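How a Mystery Story Works

A mystery is a story with a question at its center. Who took the ring? Why is the boat gone? The reader tries to answer the question before the book does.

Most mysteries have a sleuth. A sleuth is a person who looks for the answer. Some sleuths are police officers, but many are bakers, students, or retired teachers. 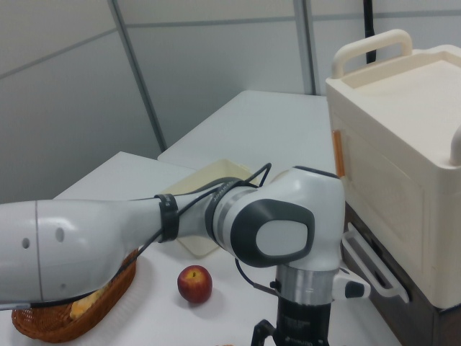 The sleuth finds clues. A clue is a small fact that points toward the answer. It can be a muddy shoe, a missing key, or something a person says by mistake. A good writer lets you see every clue the sleuth sees. This is called playing fair.

There are also false clues. Writers call them red herrings. A red herring makes you suspect the wrong person — and it can fool the sleuth too.

The people who might have done it are called suspects. Each one needs a motive, or a reason to do it. A suspect may also have an alibi. That means the person was somewhere else when it happened.

Signe Stougaard writes mysteries for readers your age. Her book "The Mesine Lantern" has 44 short chapters and 2 sleuths, a sister and brother. She decides who did it first. Then she goes back and hides the clues, starting in chapter 9.
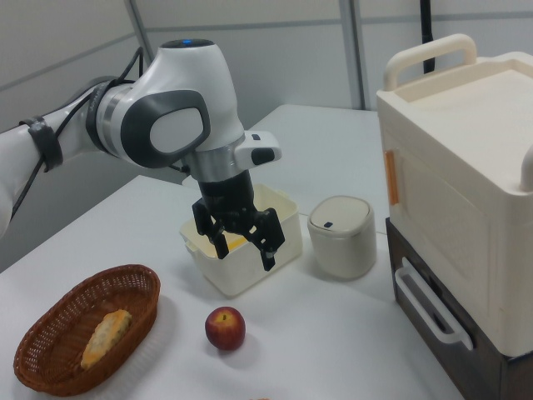

SIRNIA, Thu 9 July

Young readers met at the town library today to talk about "The Mesine Lantern." Preben Briem, the librarian, stopped reading just before the last chapter and asked everyone to write down a name. Most of them picked the lighthouse keeper. He was a red herring.

Try it with the next mystery you read. Stop before the end and make a list of the suspects. Next to each name, write the motive and the alibi. Cross out anyone who could not have done it — then read on and check your list.

Words to know

Sleuth: a person who solves a mystery
Motive: a reason for doing something
Alibi: proof of being somewhere else
Red herring: a false clue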